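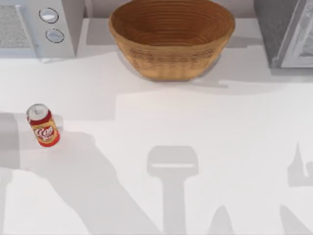

Attachment 1. Staff kitchen bench, Level 7, microwave at left.

Facilities Service Desk
Ticket 29: Repeated loss of power to kitchen and adjoining rooms
Site: Brandão Building, Level 7
Category: Electrical / general power
Priority: Medium (raised to High, see log)
Status: Closed, monitoring complete

Original report
The power points in the staff kitchen stop working without warning. The lights stay on. Staff reset the safety switch in the corridor cupboard and power returns, sometimes for the rest of the day and sometimes for less than an hour. The first aid room next door loses power at the same time. The occupant has asked whether the microwave is at fault, as it was running on two of the occasions.

Service Desk, first response
Thank you for your report. Please do not reset the safety switch again. If it operates, leave it off and contact this desk by telephone. Please also keep a written note of the time of each trip and of anything in use at that moment. The switch is a protective device and repeated resetting may hide a fault that needs attention.

Update from occupant, 11:15 am
Tripped at 10:50 am. Kettle and toaster not in use. Microwave not in use. Dishwasher finished earlier. The switch had been reset before your message was received. A notice has now been taped inside the cupboard door.

Service Desk
Priority raised to High. The first aid room refrigerator holds cold packs and a small quantity of temperature-sensitive stock. The occupant is asked to move the stock to the Level 6 refrigerator until further notice and to record the transfer in the first aid register. Work order issued to Wanix Electrical under the existing maintenance agreement.

Contractor attendance, first visit (Wanix)
Circuit identified as a single general power circuit feeding the kitchen bench outlets, one outlet below the sink, and two outlets in the first aid room. Protection is by a combined safety switch and circuit breaker. The lighting is on a separate circuit.

Safety switch tested with all portable appliances unplugged. Trip time and trip current within limits. Push-button test satisfactory. Insulation resistance of the fixed wiring measured at over 200 megohms between active and earth. No fault in fixed wiring.

All bench appliances reconnected one at a time and run. Microwave, kettle and toaster each operated for a full cycle with no trip. Leakage measured at the board was low in each case. Appliance tags on the bench items were in date. No fault found. Circuit left on.

Note for the client: the circuit is well loaded at lunch, but an overload would show as a different kind of operation at the breaker. The occupant's description is consistent with earth leakage.

Service Desk
Contractor report received. Ticket placed on hold pending further occurrences. Occupant advised that the microwave may stay in service.

Update from occupant
The switch tripped overnight. Power was off on arrival at 7:30 am. We did not reset it. No one was on the floor and nothing on the bench would have been running. The dishwasher had not been set. A second trip occurred the following afternoon and the kitchen was empty on that occasion also.

We would ask that the ticket be taken off hold. Staff have been buying their lunch or walking down to Level 6, and the queue there has been the subject of complaint from the tenants of that floor.

Service Desk
Ticket reopened. An overnight trip with no bench appliance in use suggests an item that is permanently connected. Occupant, please confirm every item plugged in to the circuit, including those in the first aid room and inside cupboards.

Update from occupant
Confirmed as follows. Kitchen: bench appliances as before, dishwasher under the sink. First aid room: Plusau bar refrigerator, desk lamp, charger for the defibrillator trainer. The refrigerator was supplied with the fit-out and has been left running empty since the stock was moved.

Service Desk
The refrigerator was not unplugged at the first visit. The first aid room was locked and the contractor was told by reception that it contained only a bed and a lamp. This has been noted for future inductions. Key access to the first aid room is to be arranged through this desk for all electrical attendances.

Contractor attendance, second visit (Wanix)
Access obtained to first aid room. Leakage clamp left on the circuit with the refrigerator connected and everything else unplugged. Reading steady and low while the compressor ran. After 40 minutes the unit entered a defrost cycle, the leakage rose sharply and the safety switch operated. Repeated with the unit on a portable safety switch from a different circuit; same result on the next defrost.

Refrigerator isolated. Insulation test of the defrost heater element failed to earth. The element is a sealed part and the cause is most likely moisture entering at the end seal. Unit tagged out of service and plug taped.

The irregular timing of the trips is explained by the defrost control, which runs on accumulated compressor hours and takes no account of the clock. In warm weather, or with the door opened often, the cycle comes around sooner. Its coincidence with the microwave on two occasions was chance.

Service Desk, to Deretti Property Management
The refrigerator is listed on the landlord's fit-out schedule. Please advise whether it will be repaired or replaced. The contractor does not recommend repair, given the age of the unit and the price of the part.

Reply from Deretti Property Management
Replacement approved. The tenant is asked to leave the old unit in place for collection. Please note that the landlord's approval does not extend to the bench appliances, which are tenant items.

Service Desk
Replacement refrigerator delivered in December and tagged before use. Old unit removed by the landlord's carrier. First aid stock returned from Level 6 and the register signed.

Contractor recommendation, recorded for budget purposes: the first aid room outlets should be moved to their own circuit, so that a kitchen fault cannot switch off the refrigerator. Quotation requested from Wanix. This will be handled as a separate minor works request and does not hold up closure of this ticket.

Monitoring
No trips reported by the occupant during the monitoring period. Notice in the corridor cupboard to remain, amended to show the after-hours number.

Ticket closed. To reopen, reply to this message quoting the ticket number.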